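Wevham Toy Library Newsletter
January issue
Collections and storage: changes to how donated items are checked in

The procedure for accepting donated toys has been revised. It replaces the two-sheet system in use at the Plona Street and Cadcombe branches and applies to everything that comes over the counter, including items returned from long loan. The catalog now holds 3750 items across both branches. At the last shelf check, 54 had no condition record of any kind, and most of those were small pieces that had been accepted in mixed lots.

Under the new procedure a mixed lot stays together in one tray until every piece has been entered. Pieces are no longer sorted by type before entry. Sorting first was faster at the counter but broke the link between an item and its donor slip, and the slip is the only record of age and prior repair.

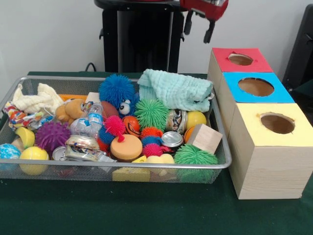
Mesh tray with a mixed lot, boxes to the right.

Entry is done in this order: soft goods, hard plastic, wood, anything with a battery compartment. Soft goods go first so that washing can start the same day. Knitted and plush items are washed in a closed mesh bag at the care label temperature, or cold if the label is missing, and dried flat. Items with glued-on eyes or buttons get a pull test before washing and again after drying. A failed test means the part is removed or the item is withdrawn. It may not be re-glued and lent.

Small parts are checked with the test cylinder. Anything that fits entirely inside it, in any orientation and without being compressed, is tagged for ages three and over. Balls are checked separately with the ring gauge. Fouad Smadi has put one gauge in the top drawer at each branch, and they should stay there.
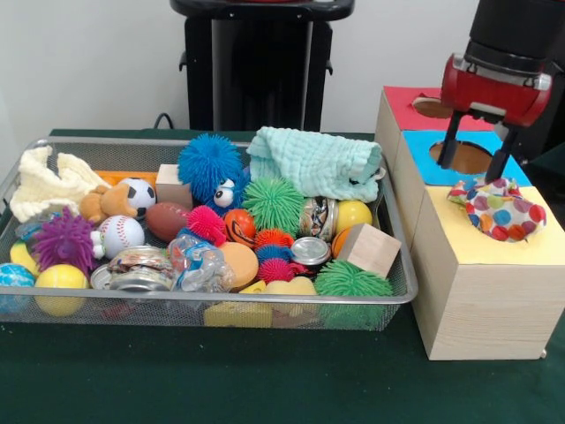

Battery items are opened at check-in even if the donor says they are empty. Light surface corrosion on the contacts can be cleaned with white vinegar on a cotton swab, followed by a wipe with isopropyl alcohol at 70 percent. Contacts that are pitted are not repaired. Compartments without a screw closure are listed as display only until a screw can be fitted, and button cell toys without one are not accepted at all.

Wooden items are inspected under the desk lamp for splits along the grain and lifted paint. Sand with 240 grit, wipe down, and leave bare. The Psarras cabinet at Cadcombe still contains varnish from the old workshop; it is not rated for toys and should not be used.
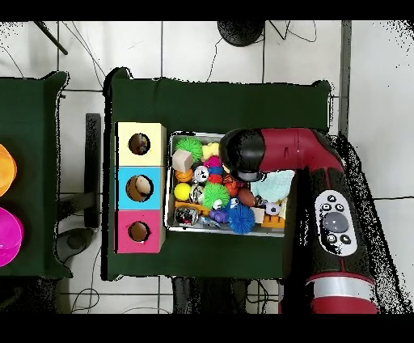 Page last changed: Sunday, 4:15 p.m.

Condition codes are unchanged except for code 6, which used to mean "incomplete" and now means "incomplete but usable." Incomplete sets that cannot be used go to spares without a code. Existing records with the old meaning will be corrected in the catalog by Nizar Masri, and branches should not edit them locally.

Donor slips are kept in the gray binder, filed by month of receipt. Blank slips can be printed from the members' page. The old two-part slips may be used up at Plona Street, provided the condition code is written on both halves.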